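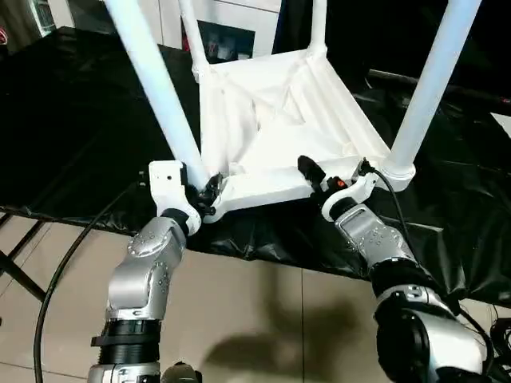
How to put together push-fit furniture so it doesn't wobble
Brollden Home Notes
Updated 6 Feb 2026

Push-fit furniture is the kind with legs or poles that slide into molded sockets, usually with few screws or none. Kids' chairs, light side tables, shoe racks and plant stands are often made this way. It goes together quickly, but a leg that isn't all the way in will rock, and it may work loose later.

These steps were written with the Ova chair and the Neline rack in mind. They apply to most push-fit pieces. If your instruction sheet says something different, follow the sheet.

What you need
A sturdy table or a clear patch of floor
A sheet, blanket or plastic drop cloth
A rubber mallet
A soft pencil
A dry cloth

Before you start

Lay out all the parts and check them against the list in the box. Look for letters or numbers molded into the ends of the legs. On some models the front and back legs differ slightly in length, and the only mark is a small letter inside the tube. Sort them into pairs now.

Run a finger around the inside of each socket. You may feel a thin ridge of leftover plastic where the mold closed. Trim it with a craft knife, cutting away from your hand, and wipe out the shavings.

If the box has been in a cold garage or car, bring the parts indoors and leave them overnight. Cold plastic is stiffer and easier to crack.

Step 1. Work upside down

Turn the seat or top over and set it on the covered surface. Put every leg in by hand first, just far enough to stand on its own. Don't force any of them home yet. If one leg goes in full depth while the others are still loose, the rest can be hard to line up.

Step 2. Mark the depth

Measure how deep the socket is and make a light pencil mark at that distance from the end of the leg. When the mark meets the rim, the leg is in. The pencil wipes off afterward.

Step 3. Seat the legs

Push each leg with a slight twist, unless it has a locking tab, in which case push straight. Go around in order and give each one a little at a time. For the last bit, lay a folded cloth over the end and tap with the mallet.
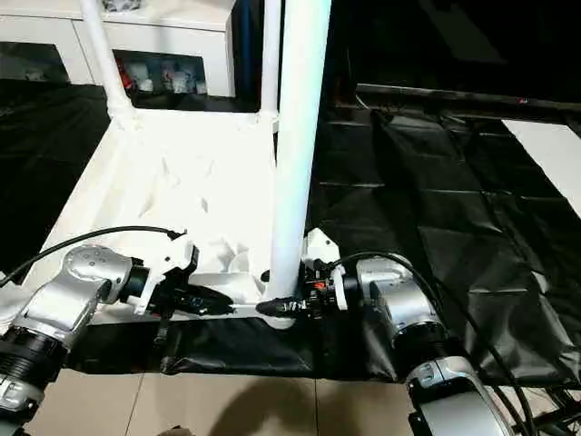 Down at the base of the white piece.

Step 4. Add crossbars and frames

Crossbars go in once the legs are started and before they are fully seated. On racks, build the two side frames flat, then join them. The Usman shelf is an exception – its center pole goes in first and the shelves slide down over it.

For anything with a tall pole, check that it is upright before you tighten the collar at the bottom. Hold a level against it on one side, then again a quarter turn around. 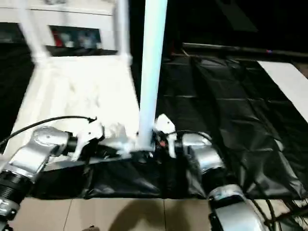
A pole that leans usually means the collar is crossed on its thread. Back it off completely and start again by hand. It should turn freely for the first 2 or 3 turns.

Step 5. Check for wobble

Turn the piece right side up on a hard, level floor and press on each corner. If it rocks, rotate it to face another way. A rock that stays in the same spot on the floor comes from the floor. If it moves with the furniture, turn the piece back over and check your pencil marks.

Press down again after a week of use and tap in any leg that has crept out.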